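Clearing the brown table

I put this off for most of October. The big brown table had turned into the place where everything got set down: the laptop, books, tongs, a pen holder that belongs by the door. I finally gave it an afternoon and wrote down what I did, mostly so I remember next time.
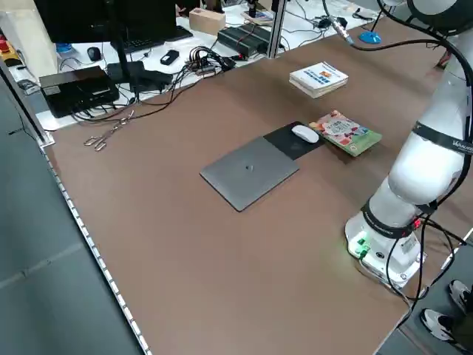 I started with the books, since they take up the most room. The plan was one stack, biggest at the bottom, covers up. I own a small shelf from Rindia that would hold them, but it is 30 inches wide and the spot I had in mind is not. So they stay on the table for now.

The juice book is the one I use. I've made 7 of the recipes and liked almost all of them — the carrot one needs more lemon.

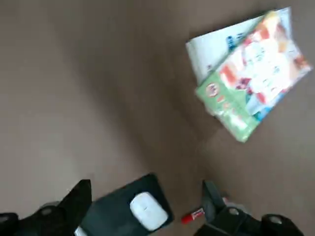

The green-bordered book on top of a white one.

I like it where I can grab it, so it goes on top whatever its size. The white booklets get opened maybe twice a year.
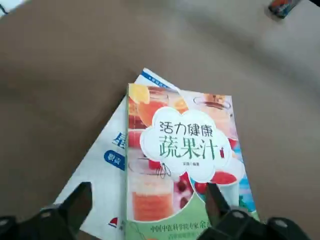 Next was the small stuff. Pens go in the mesh holder and the holder goes on the right, near the lamp. Scissors go at the back. I had looked at a desk tray from Emen, but it costs 55 dollars and I don't have that many pens. 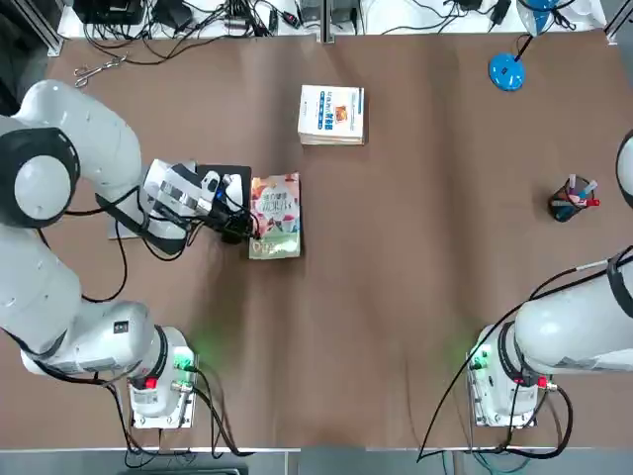

Markers and the blue lamp on the right, snack bag still out.

The cables on the back shelf are a separate job. I have two packs of Kyei ties in a drawer and will get to it after the holidays.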